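Chapter 7
Setting and Serving the Table

After you study this chapter you will be able to
explain why the order of the table follows the order of the meal;
choose a table covering for a daily meal and for a formal one;
calculate the utensils needed for a group of guests;
use the words cover, setting, service and course in their right meaning.

Words to learn: cover, course, drop, flatware, runner, service, setting

7.1 The table before the guest

In Chapter 6 we followed the food from the store room to the kitchen door. Now we pass through this door. The guest does not see the store room, and he usually does not see the kitchen. He sees the table, and he sits in front of it for several minutes before the first plate comes. In this time he already forms an opinion of the house.

Students who begin their practice in a small hotel often believe that table setting is a matter of taste. Partly it is. The color of the cloth, the flowers and the shape of the glasses can be chosen freely. But the place of the knife, the fork and the spoon follows a rule, and the rule comes from the movement of the hand. The utensil that is used first lies farthest from the plate. With each course the guest moves one step toward the plate.

The space for one guest, with all that belongs to it, is called a cover. When the manager says "we have 12 covers tonight," she means that 12 persons will eat. The word setting is wider and includes also the things which the guests share, such as the bread basket, the salt and the water.

7.2 A case: the dining room at Barta

The guest house Hutton, in the town of Barta, has one dining room. In May its new manager, Doaa Bouzid, wrote down everything that was in the drawers. She found 137 spoons, but only 100 forks. The house had bought spoons many times, each time when a few were missing, and the forks had been forgotten. For a dinner with two courses that both need a fork, the house could serve 50 guests and no more, although the room itself had place for a larger group.

Bouzid did not buy new flatware at once. She first changed the menu, so that the first course was a soup. Her colleague Tzu-hsuan Fang made a list for each type of meal, and the list was put inside the door of the cupboard. We will return to this list in the exercises.

7.3 Table coverings

The covering protects the table and makes the sound of the plates softer. The part which hangs over the side is called the drop. For daily meals a short drop is more practical, as it does not lie on the knees of the guest. A smooth white cloth is common for formal dinners. For breakfast and for family meals, a woven cloth with stripes is a good choice, and the stripes can help a beginner to place the covers in a straight line. 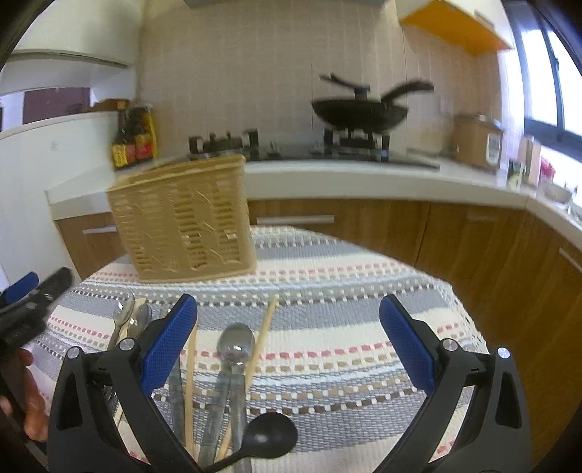 Figure 7.1 Utensils on a woven striped tablecloth.

The cloth must be laid before any other object is brought. Hold it by the two near corners, let it fall over the far side, and pull it slowly toward you. Check that the drop is equal on both sides. A fold in the middle should run along the length of the table.

A runner is a narrow band of cloth that lies along the middle. It can be used alone on a table with a good surface, or over a larger cloth. It does not replace the cloth when hot dishes are served.

Before you continue, look at a table in your own home or school and measure its length and width. You will need both numbers in Section 7.4, where we calculate the size of the cloth.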